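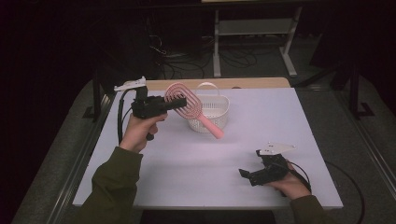
Short fiction

The Fourth Edition

The embassy in Tromusberg sent the car at 9, and the driver did not speak until we were past the tram depot, when he told me the old man was in a good mood. I had read enough of the old man's interviews to doubt he had any other kind. He had been in a good mood on television the night the airfield at Tillness was bombed. He had been in a good mood before two parliamentary inquiries, both of which thanked him for his time.

I was there to check the footnotes. The publisher was bringing out a fourth edition of his history of the Bikano question, with a new preface, and somebody had noticed that the footnotes to the third edition pointed to papers which the state archive said it did not hold. It was put to me as a tidying job. I was to be paid by the page.

He received me in the library, standing, with his back to the stove. He was 85 and still wore the small enamel pin the Kragh Foundation gives its fellows. Coffee came. He asked whether I had studied under anyone he knew, and when I said I hadn't, he looked relieved and sat down.

"Ask me anything," he said. People who say that have usually decided what they will be asked.

I began with the easy one. Chapter three says that in the autumn before the war the Bikano government had 2000 foreign advisers on its soil. It is the most quoted sentence in the book. It has been read aloud in at least one senate, and a minister I used to work for kept it on a card in his jacket. The note gives a cable, with a number and a file.

"The file exists," I said. "The cable isn't in it."

"It was removed."

"By whom?"

"By whoever removes things." He smiled at me kindly. "You're young. You think an archive is a place where things are kept."

I wrote that down. It was a good line, and I was fairly sure I had heard him use it on the radio.

I asked how he had come to see the cable himself. He said he had been shown it. I asked where, and he said in a room, and by a man who was now dead. I asked if the man had let him copy it out. He had not. He had read it once and carried the number home in his head.

"And it was 2000."

"It was a great many."

The stove ticked. There was a signed photograph on the wall behind him, a handshake, both men looking at somebody out of view.

"The second edition says several hundred," I said.

I had brought it with me. I had brought the first as well, where the sentence does not appear at all, and the whole matter of the advisers is dealt with in half a line as a rumour current in the port. I laid the two books on the low table, open at the place. He didn't lean forward to look. He asked if I wanted more coffee.

"Scholarship advances," he said.

"The second edition came out before the bombing. The third came out after."

"So it did."

I waited for the rest. With men like that there is normally a rest: the nature of the enemy, the price of doubt, the peace we have all enjoyed. I had my face ready for it. He only turned the pin on his lapel, a quarter turn and back.

"Do you know what they asked me, the week after Tillness?" he said. "They didn't ask if it was true. I kept waiting for it. I had an answer prepared, quite a long one. They asked if I could let them have it by the end of the month."

It may have been a confession. It may also have been one more thing he said well. I have gone over it many times since and I would not put my name to either reading. I noticed that he had not said who they were, and that I had not asked.

His housekeeper brought my coat. At the door he told me to put "sources close to the government of the day" in place of the cable, and to take out the file number, which would only trouble people.

I did the page. I put in a query in the margin, in pencil, and sent the proofs back with my invoice. The fourth edition came out in September with a handsome map. The sentence is still there in chapter three, and the figure, and the note under it gives the third edition as its source.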